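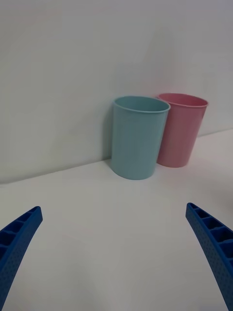 Grelard 学生机器人社 双臂工作台安全检查表（附批注）

适用项目：Vindden 桌面抓取
适用设备：左臂、右臂，蓝色手指夹爪，腕部相机，固定相机
检查人：Jhair Carhuamaca
复核人：Yesenia Arboleda
检查日期：8月21日
填写方法：合格写“是”，不合格写“否”，不适用写“免”。写“否”的必须在批注里写明处理办法和负责人。批注签名后不得涂改，要改就另起一行。

第一部分　人员与场地

1.1　操作员和看护员都已到位，两人不得由同一人兼任。
结果：是
批注：操作员 Lộc Trình，看护员 Yakubu Ezeani。中途换人要停臂交接，口头说一句就走不算交接。上回 Puma 组借用工作台时漏了这一步，表被退回去重填。

1.2　长发扎起，袖口收紧，挂绳和耳机线取下。
结果：是
批注：社牌的挂绳也算挂绳。进门后统一放进抽屉，结束再拿。（Yakubu）

1.3　地面黄线以内没有书包、水杯和椅子。
结果：否，已整改
批注：有一把折叠椅压在线上，已搬到白板下面。黄线靠门那一段磨掉了，肉眼快看不出来，10月换地贴时一起重贴。负责人 Oskari Saarela。

1.4　急停按钮在看护员伸手可及处，按下、复位各试一次。
结果：是
批注：两条臂都断使能，示教软件有提示。复位后没有自动恢复运动。按钮底座的吸盘有点松，换之前先用夹具固定，不要用手扶着。

第二部分　机械与线缆

2.1　臂座螺栓无松动，标记线对齐。
结果：是
批注：左臂后侧那颗的标记线颜色淡了，重新描过。

2.2　臂身警示标签完整，没有被胶带或线缆盖住。
结果：是
批注：左臂浅灰外壳上的黄色标签能看清。以后贴编号请避开这个位置。

2.3　线缆留有余量，全行程内不拉紧、不挂碰夹爪。
结果：是，有意见
批注：左臂上方的线圈和腕部下方垂着的线圈都偏大。低速走了一遍全行程，没有挂到东西，但下面那圈在低位取物时离桌面太近，我不太放心。建议把垂下来的一圈往前臂方向收，用魔术贴扎，扎带会勒伤外皮。（Jhair）
复核：同意收线。收完要重新走一遍腕部极限位置，收得太紧比现在这样更麻烦。（Yesenia）

2.4　腕部相机固定牢靠，插头到位。
结果：是
批注：插头在相机顶部，拔插时一手按住机身。不要拽着线去转腕部。

2.5　夹爪手指无裂纹，内侧格状结构无断筋，表面无油污。
结果：是
批注：手指是蓝色的，细裂纹在顶灯下不好认，要用手电斜着照，从指尖往根部看。擦拭只用干布。Nikance 送来的备用手指还没有验收，先不要装。
复核：备用件单独放一盒，盒外写“未验收”。我在工具柜里看到它们和旧件混放，请今天分开。（Yesenia）

第三部分　桌面与物品

3.1　桌面只放本次任务需要的物品。
结果：是
批注：本次物品为红色易拉罐、浅蓝色塑料杯、粉色塑料杯。螺丝刀、笔和手机一律离桌。填表的人尤其注意，夹板不要顺手搁在桌角。

3.2　杯子直立，杯口朝上，位置在两臂可达范围内。
结果：是，有意见
批注：两只杯子靠墙太近。右臂从前方接近没有问题，但如果抓偏，杯子往后没有退让的余地，力会顶到墙上。初学组建议把杯子往前挪一点再开始。（Lộc）
复核：高年级组可以保持靠墙，任务书里就是这样写的。初学组按 Lộc 的意见办，并在记录里注明“杯位前移”，以免两组数据混在一起。（Yesenia）

3.3　易拉罐无破口、无毛刺，拉环没有翘起。
结果：是
批注：每次上桌前用手套摸一圈罐口。罐身被夹出凹痕就换掉，不要继续凑合。凹过的罐子抓取时会打滑，之前 Puma 组掉罐多半是这个缘故。

3.4　夹持力设定与物品相符。
结果：是
批注：易拉罐和塑料杯分开设定，切换物品后要重新读取一次参数，看屏幕上的数值，不看菜单名称。

3.5　桌沿胶带和定位标记平整，无卷边。
结果：是
批注：后沿最左端的蓝色胶带还在，请保留。它和手指颜色接近，做颜色识别的同学自己在程序里避开那块区域，不要把胶带撕掉。

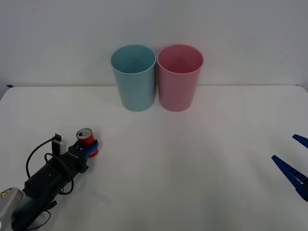 图：左臂夹持易拉罐，右侧夹爪张开待命，两只杯子靠后墙摆放。

第四部分　运行中检查

4.1　首次运行用低速，看护员手放在急停旁。
结果：是
批注：低速至少跑满 60 秒再提速。计时由看护员负责，操作员不看表。

4.2　一条臂持物时，另一条臂的动作已经过确认。
结果：是
批注：左臂夹着罐子的时候，右臂要动，操作员先报“右臂动”，看护员回“可以”，然后再按。没有听到回话就不按。房间里风扇声音大，回话请大声。（Yakubu）

4.3　两臂没有同时进入杯子上方的共用区。
结果：否，已整改
批注：左臂带罐靠向杯子一侧时，右臂已经伸进共用区，两边夹爪的距离小于我们自己定的下限。没有碰到，看护员叫停，操作员停臂。原因是右臂的等待点设得太靠里。等待点已外移，重跑后合格。（Lộc）
复核：叫停及时。请把新的等待点写进共享参数表，只存在操作员自己的电脑里不算整改完成。（Yesenia）

4.4　持物悬空停留时，下方无人手、无线缆。
结果：是
批注：需要调整杯子位置时，先把罐子放回桌面，再断使能，然后伸手。顺序不能变。有同学习惯让罐子悬着，另一只手去扶杯子，这次口头提醒，再有就停一次实操。

4.5　腕部画面与固定相机画面都正常，无卡顿。
结果：是
批注：左右腕部画面的窗口要标名称。两边看到的都是蓝色手指和同样的两只杯子，窗口一拖动就容易认错，认错了就会动错臂。标签已由 Lộc 加上。判断间距以固定相机为准，腕部画面只用来对准。

4.6　罐子倾斜时夹持稳定，没有滑动。
结果：是
批注：倾斜动作只在桌面上方做，不要带着倾斜的罐子横跨整张桌子。旋转腕部时盯住罐底和手指的相对位置，有变化就放下重抓。 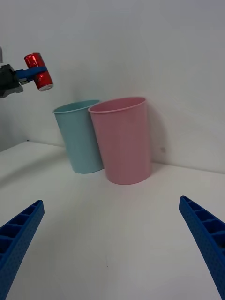 第 2 页　共 4 页

4.7　墙面和桌面没有新增的碰擦痕迹。
结果：是，有意见
批注：粉色杯子右边的墙上有一小块灰印，高度在杯身中部偏下。翻了前面的记录，没有找到对应的一条，不能确定是什么时候有的。用铅笔在旁边标了日期，下次对照。（Jhair）
复核：请 Oskari 在墙面登记表里补一行。今后凡是碰到墙，不管有没有印子都要记。（Yesenia）

4.8　异常声音、异味、发热。
结果：是（无异常）
批注：右臂腕部换向时有轻微咔哒声，与上次记录一致，没有变大。继续观察。

第五部分　结束与关机

5.1　夹爪内无物品，两臂回到停放位。
结果：是
批注：先放下物品再回位。停放位在软件里叫“park”，不要选旁边那个“home”，后者会从桌面中间穿过。

5.2　断使能、关电源、拔示教器，按这个顺序。
结果：是
批注：无。

5.3　杯子和易拉罐收回物品箱，桌面擦净。
结果：是
批注：杯子不要套在一起放，套紧了拔出来容易变形，夹爪对位会跟着偏。易拉罐开口朝上立着放。

5.4　数据已保存，文件名含组名和操作员。
结果：否
批注：有 2 段记录没有写操作员，文件夹里也没有说明。Lộc 当晚补齐，补完在此签字。
已补。（Lộc Trình）

待办事项

左臂腕部下方线圈收紧并复测行程。负责人：Jhair Carhuamaca
急停按钮底座更换吸盘。负责人：Yakubu Ezeani
Nikance 备用手指与旧件分开存放，安排验收。负责人：Oskari Saarela
右臂新等待点写入共享参数表。负责人：Lộc Trình
墙面登记表补一行。负责人：Oskari Saarela
地贴重贴，列入10月采购。负责人：Oskari Saarela

总评

可以继续使用。4.3 和 5.4 的不合格项已经处理，2.3 的收线完成之前，左臂不做低位取物，其他动作不受限制。从开箱到关机几乎用了 2 小时，下次请操作员提前把参数读好。初学组第一次上台之前，由 Yakubu 带着把第四部分逐条念一遍，念的时候臂不上电。

检查人签名：Jhair Carhuamaca
复核人签名：Yesenia Arboleda
本表原件夹在工作台侧面的文件夹内，扫描件存社团网盘“Vindden／安全”。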